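Trackpad or Mouse: Pointing Devices for Long Editing Work
Final report, Human Factors in Computing
Lewis Kerr

Purpose

I wanted to know whether a larger trackpad could replace a mouse for someone who edits text and spreadsheets most of the day. Our lab had two devices available, the Zemeo wireless mouse and the Plullex desktop trackpad. Both were used with the same laptop and the same external monitor.

Method

The test file was a spreadsheet of 350 rows. Each person had to select, drag and correct 50 marked cells, first with one device and then with the other. Half the group began with the mouse. Pointer speed was left at the system default, and tap-to-click was turned on for the trackpad. Times were logged with Majali, a small script from an earlier course. After each run the person filled in a one-page comfort sheet.

Results

The mouse was faster for dragging. The median run took 305 seconds on the Zemeo and longer on the Plullex for all but two people. Scrolling went the other way, and most of the comfort sheets mention it. Several people wrote that the trackpad felt slow at first and fine by the end, so a longer practice period would probably have narrowed the gap.

Accidental clicks were a problem only on the trackpad. Most came from the thumb resting on the lower edge. Turning off tap-to-click would fix this but adds force to every click, and two people with sore wrists did not want that.

Labeling and storage

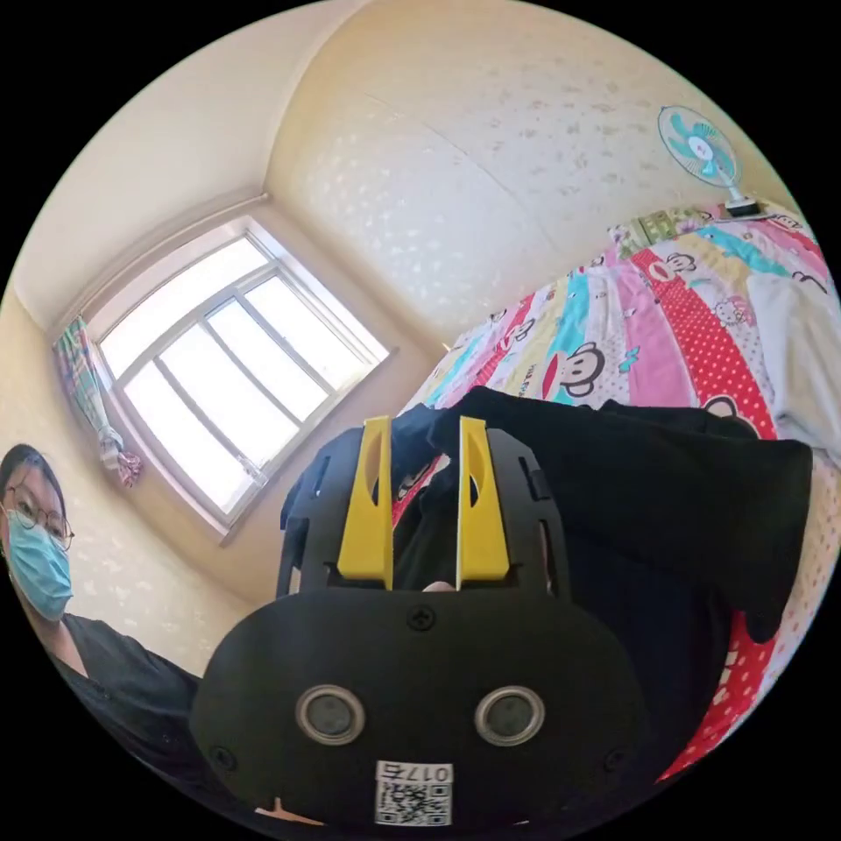
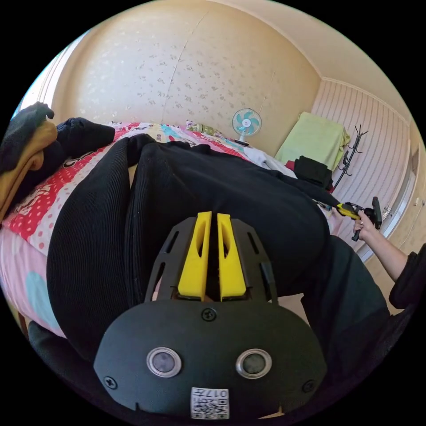

Keeping the test devices apart took more effort than I planned for. The two Zemeo mice look identical, and one run had to be thrown out when the wrong one was logged. A code sticker with a short number, like the 017 on the black housing in both photos, would have prevented this. I used masking tape, which peeled off by July. The Nirnance storage case holds 85 small items and has a slot for a card in each section, so the cards are now written out and the spare receivers are kept with their mice.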